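Zistton Hand Gripper, Home Build Guide
Section 4: Pads, jaw travel and first grip

By Prasetyo Ismail
May 8, 2021
Reading time: 3 minutes

Do this section once both fingers are bolted to the carriage and the Skaltier driver board has passed the power check in Section 3. You will need a 2 mm hex key, a clean rag and a few kitchen items in different shapes and colours.

1. Slide a rubber pad over the inner face of each finger. Press from the base towards the tip.

2. Trim any overhang with a sharp knife. Leave the two small holes on top of each finger clear.

CAUTION: Disconnect the supply before putting your hand between the jaws.

3. Reconnect the supply and open the jaws fully. Measure the gap at the tips. On my build it is 102 mm. If yours is under that, loosen the rack screw a quarter turn and measure again.

4. Stand a clear plastic container on a firm, level surface and bring the fingers in from either side, keeping them square to the walls.
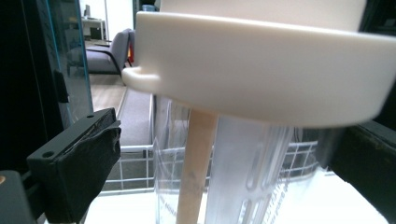

5. Close in small steps until both pads touch. Stop there and read the motor current on the Skaltier display. Write the value down, as you will enter it as the soft limit in Section 5.

6. Repeat with two other objects. Thin plastic flexes before the current rises, so go by the pads and ignore the display for the first few millimetres.

NOTE: Pads wear at the tip first. Mine were curling at the edge after more than 57 hours of use and still held well. Replace a pad when the finger shows through.

7. Open the jaws again over a bare part of the table and look at the fingers from above. Both should sit the same distance from the centre line. A light-coloured tabletop makes this easier to judge. 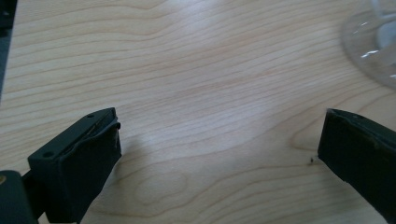
TROUBLESHOOTING

One finger moves before the other: check that the carriage belt is seated on both pulleys, then repeat step 3.

Jaws stop short of fully open: clear any grit from the rail with the rag. Do not oil the rail.

Display shows error 13: the driver has lost its home position. Power off, open the jaws by hand and start again from step 3.

Last updated: August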